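폐기 메인보드를 이용한 CPU 소켓 구조 조사
컴퓨터구조 기초 실습 조별 보고서

1. 조사 목적
우리 조는 수업에서 그림으로만 배운 CPU 소켓과 주변 부품의 배치를 실물로 확인하기로 하였다. 완제품 컴퓨터는 분해할 수 없어서 학과 창고에 보관된 폐기 메인보드를 빌려 썼다. 전원은 넣지 않았고 동작 여부도 조사 범위에서 제외하였다.

2. 준비
실습 시간은 60분이었다. 정전기 방지 손목띠, 작은 드라이버, 마른 천, 기록지를 준비하였다. 보드는 케이스에서 분리하여 실습대에 올렸다. 부품 이름은 강의 교재의 배치도와 대조하면서 기록지에 옮겨 적었다.
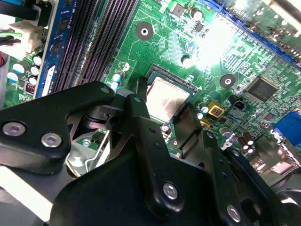 그림 1. CPU 소켓과 메모리 슬롯 주변

프로세서 윗면은 금속 히트 스프레더로 덮여 있다. 소켓 왼쪽 위로 검은색 메모리 슬롯이 나란히 있고 그 옆에 파란색 메모리 모듈이 세워져 있다. 메모리 슬롯이 소켓과 가까운 것은 신호가 지나는 배선을 짧게 하기 위한 것으로 수업에서 배웠다. 기판 위에는 가는 배선이 매우 촘촘하여 눈으로 한 줄을 끝까지 따라가기 어려웠다. 흰색 전원 커넥터와 원통형 커패시터도 같은 쪽에서 확인하였다.

3. 모형과의 비교
실물 보드는 부품이 많아 소켓의 형태만 따로 보기가 쉽지 않다. 그래서 회색 플라스틱으로 만든 메인보드 모형을 함께 관찰하였다. 비교 항목은 소켓의 테두리, 모서리의 돌출부, 프로세서가 놓이는 면이다. 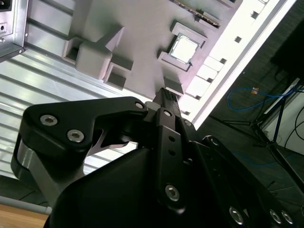 최종 수정: 9월, 오후 2시

모형의 소켓은 정사각형이고 둘레에 회색 테두리가 솟아 있다. 모서리에는 작은 돌기가 나와 있으며 안쪽에 은색 프로세서가 놓여 있다. 배선과 작은 부품이 복잡하게 얽힌 실물 보드보다 소켓의 윤곽을 파악하기 쉬웠고, 스케치도 모형을 먼저 보고 그렸다. 다만 모형만으로는 커패시터나 전원부의 위치를 배울 수 없다. 조원들은 모형을 먼저 보고 실물로 넘어가는 순서가 좋다는 데 의견을 모았다.

4. 히트 스프레더 표면
프로세서와 쿨러 사이에는 서멀 페이스트를 바른다. 두 금속면의 미세한 틈을 메워 열이 잘 전달되게 하는 재료이다. 쿨러를 다시 장착할 때는 기존 페이스트를 닦아 내고 새로 바르는 것이 원칙이다. 실물 보드의 프로세서에서 이 부분을 따로 살펴보았다. 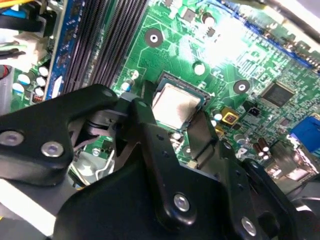 글: Beatriz Falcão (3조, 기록 담당)

히트 스프레더에 오래된 서멀 페이스트 자국이 회색으로 옅게 남아 있다. 이번 조사는 관찰이 목적이므로 자국을 닦지 않고 위치만 기록하였다. 소켓 왼쪽 위의 작은 커패시터 두 개는 윗면이 흰색과 파란색이다. 이보다 더 왼쪽, 메모리 모듈 너머에는 작은 원통형 커패시터 다섯 개가 모여 있다. 소켓 위쪽의 둥근 구멍은 둘레에 어두운 패드가 있다. 우리는 이것을 장착용 구멍으로 분류하였다.

5. 어려웠던 점
천장 조명이 기판에 반사되어 소켓 오른쪽 위의 인쇄 글자를 읽기 어려웠다. 기록지의 해당 칸은 비워 두었다. 부품의 영문 약어를 조원마다 다르게 적은 것도 문제였다. 나중에 교재 표기로 통일하는 데 11분이 걸렸다.

6. 후속 과제
다음 실습에서는 소켓 주변의 전원부를 조사한다. 커패시터의 용량 표기를 읽으려면 확대경이 필요하므로 조교실에 대여를 신청하였다. 배치도 스케치는 스캔한 뒤 부록으로 제출한다.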